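Notes for Unit 6: How to Watch a Robot Demonstration

Course: Machines and Work
Handout to go with the Lambrakis open day, Tranau campus

Read this before the discussion section. It covers what we saw at the open day in June, what I think we were entitled to conclude from it, and the writing task at the end. If you missed the trip you can still do the task from these notes and the two pictures.

1. Why we went

The first five units were mostly reading. You have now been through a stack of forecasts about which jobs will be gone and when, and you will have noticed that very few of the people making them describe a machine doing a particular thing on a particular table. They describe "capabilities." I wanted you to stand in front of a machine and ask what it was doing.

Lambrakis opens its lab once a year. The invitation promised "human-level dexterity in everyday tasks." Keep that phrase in your notes. It came back several times during the day and it meant something slightly different each time: in the welcome talk it was a goal, on the poster in the hallway it was a result, and by the closing remarks it had turned into a product category.

2. The balloon station

This was the station with the longest line, and the one most of you wrote about. The setup is easy to describe. A balloon lies on a towel, one hand holds something thin and flat, and the other hand holds scissors. The job is to cut the thin thing without popping the balloon.

I will say plainly that it is a well-chosen demonstration. Everybody in the room understands what failure would sound like. You don't have to be told what a force sensor is or what a joint torque limit is, and the people at the back who can't see a thing will still know if it goes wrong. It is also a good choice from the lab's side, which should make you a little suspicious. A balloon makes any slow, careful movement look delicate. Ask yourself whether the same movement over a bare towel would have held your attention.

Some of you wrote that the robot was "cutting on the balloon." Be careful with that. In the picture for this section the black packet is pressed against the balloon by the left hand, and the scissors are out at the packet's right edge. Touching a balloon with a plastic pouch is one kind of difficulty. Touching it with a blade would be another. The speaker moved between the two as if they were the same.
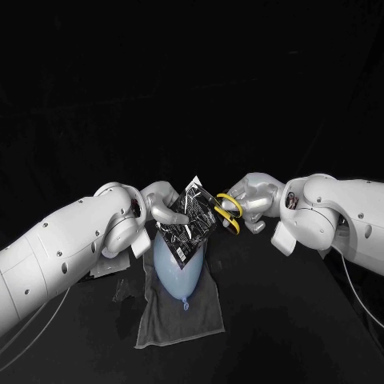
3. Questions worth asking at any station

Who chose the objects? The balloon, the towel and the scissors were all laid out in advance by people who knew what would happen next. Your kitchen is not laid out in advance.

What happened on the other attempts? The lab gave us a figure of 200 practice runs for this task. We were not given the number that ended with a bang. One of you asked, and the reply was that the success rate was "improving." Write down answers like that word for word.

Who is driving? A pair of arms can be run by software, by a person with a controller in the next room, or by some mixture of the two. From the visitor side of the rope you can't tell. At the balloon station we were told it was "largely autonomous," and when pressed the speaker said that a person could step in. I have no reason to think we were lied to. I also have no way to check, and neither do you.

How long did it take? The demonstration slot was 29 minutes, and a good part of that was talking. The promotional video in the lobby was sped up, with the speed marked in small type.

4. Comparing stations

Edthorpe had a guest table at the far end, where a single arm sorted bolts into trays. There was hardly any line. It was dull to watch, and I thought it told us more than anything else that day, including a bolt dropped on the floor that stayed there until a staff member picked it up. The engineer at that table gave a failure rate before anyone asked for it.

Put that beside the Prasville study from Unit 4. The warehouse in that study had 70 workers before the new equipment came in, and the argument was over how many were still needed afterward to fix, feed and clean up after the machines. The people who pick up the bolts tend to be missing from the brochure. 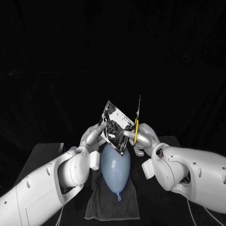 Evidence in this course means something that could have come out the other way. A demonstration can be evidence, but only of the narrow claim it tests, and your job is to write that claim down as small as it needs to be. Take the printed sheet. The left hand has it pinched at the lower left with the index finger flat against the face, and the scissors in the right hand stand upright, blade close to the sheet's right edge. From that you may claim that the hands can hold a sheet and a pair of scissors in those positions, above a balloon that is still inflated. You may not claim, from the picture, that the cut was made, that it was straight, or that the machine found the edge by itself. If your own notes from the day say more, cite your notes.

5. Writing task

Two pages, double spaced. Pick one station. State the claim the lab made, in the lab's words. Then state the largest claim you think the demonstration supports, in your words. Spend the rest of the paper on the gap between them.

Please don't write a paper arguing that robots are bad, or that they are coming for everyone. I have read both many times. Enthusiasm is allowed if you can say exactly what earned it.

Bring a printed copy to section. We will trade papers and try to shrink each other's claims further, so leave wide margins.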